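June
By Duangjai Phetsri

Monthly walk-through, kitchen and wash-up area, Keane building, ground floor

Good morning all, and thank you for bearing with me while I poked into your cupboards before the lunch crowd came in. I've kept the same order as last month so you can lay the two sheets side by side if you like that sort of thing (I do).

1. Exits and walkways — OK
Back door opens fully and the push bar moves freely. The bread crates that used to live beside it have gone to the dry store, and I was so pleased I went back for a second look.

2. Fire extinguisher and blanket — OK, with a note
Gauge in the green, pin and seal in place. The blanket hangs a little high for some of us, me included. Could we bring the hook down by 6 inches?

3. First aid box — ACTION
Plenty of gauze, but the blue bandages are down to the last few and the burn gel has expired. Please reorder both from Lovberg, and do write the date on the lid when they go in.

4. Hot water — OK
Ran the tap at the wash-up sink for 30 seconds and it came up nicely to temperature. The warning sticker has faded and I'll bring a fresh one.

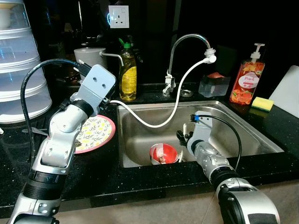
5. Floor and mats — ACTION
The long mat has begun to curl at one corner, and I caught my own shoe on it, so I can promise you it's a real trip hazard. Turn it around for now. If it curls again, out it goes, and we'll ask Nuveo for a replacement with the beveled edge.

6. Electrical — OK, with a note
Outlets tested and all trip as they should. The toaster cord is fine, but somebody has been winding it tightly around the body while it's still warm. A loose loop will do.

7. Chemicals — ACTION
Descaler was on the same shelf as the cooking oil. I moved it down to the locked cabinet, where it needs to stay, please. Data sheets are in the red binder, page 19 onward, and the Beltel degreaser sheet is missing altogether.

8. Refrigerator log — OK
Filled in every morning, in very handsome handwriting. Whoever you are, thank you!

9. Lighting — ACTION
One tube over the dry store flickers. Maintenance ticket is in, number 11 on their list, so give them a little time before you chase it.

I'll come by again at 11 one morning next month to check the open items. Leave the sheet on the clipboard and scribble on it as things get fixed.

D.P.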